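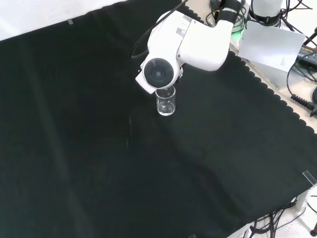
The small beaker on the black cloth at Karevlow.

Hi, I'm Iolanda Toledo, and Karevlow is my shop. I sell glass, mostly the small plain kind: beakers, jars, little bottles, bud vases. If you can drink from it, pour from it or stick one daisy in it, I probably have it on a shelf somewhere.

I started with 12 pieces and a folding table at a Tuesday market. A lady bought two beakers for her toothbrushes and came back the next week for four more, and that was me hooked! These days we have a real room with a real door, and 53 different shapes in the catalog (my sister says that's too many, but she also keeps taking them home).

Let me tell you about the black cloth. Clear glass is a pain to show off. Put it on a white table and it just about vanishes. So our table gets covered in black, and suddenly you can see every bright line down the side and the little lip at the rim. I picked one with a scalloped edge because I liked it, and it gets held in place with a bit of tape and a clear clamp. It wrinkles. I used to iron it every morning and then I stopped - the glass looks just as good.

The short beaker with the slightly flared rim is still my favorite thing we sell. It's good for salt, for paint water, for a splash of cream at breakfast. I have seven at home and use every one.

There are three of us now. Roland Wainwright does the packing and has strong opinions about tissue paper. Fatemeh Bahrami answers your emails, usually before I've even seen them, and she picks most of the colored pieces too. I do the buying, the sweeping and the talking.

Got something chipped in the mail? Write to us within 30 days and Fatemeh will send you another. And if you're nearby, come in and pick things up! Glass is meant to be handled. We open at 10 and I put the coffee on a little before that.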